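# Washing up a small mixed load by hand

Most guides to washing up want you to buy something first. I've had the Nondus leaflet on the fridge since October and I still don't believe you need a special cloth for every surface. A bowl, a plate and a couple of cups want hot water, a sponge and somewhere to drain.

1. Clear a space beside the rack before you run the tap.
2. Scrape plates into the bin. Rinsing them under a running tap is mostly a waste of water.
3. Do the cups first, while the water is clean. Turn the sponge inside each one and go round the rim twice.
4. Bowls next, then plates. A scalloped edge needs the corner of the sponge pushed into each dip, and I'd keep the rough side well away from painted flowers whatever the packet promises.
5. Stand cups upside down on the rack, plates on edge.

Strachan sell a "cup restorer" that is meant to lift scratches out of plastic in 7 minutes. I gave it five goes on an old tumbler and saw no difference. Pale marks near the rim may be residue, so try bicarb on a damp finger. If they stay put, they're scratches and you can stop.

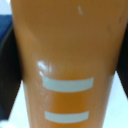
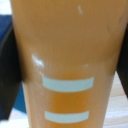
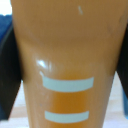

Orange cup with the two pale stripes; sponge, bowl, blue cup, plate and rack in the last one.
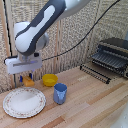 Leave everything to drain. Drying with a tea towel is quicker, but only if the towel is clean, and mine rarely is. Wring the sponge out hard and stand it on its end. Sitness say theirs lasts 815 washes. I'd bin it when it smells.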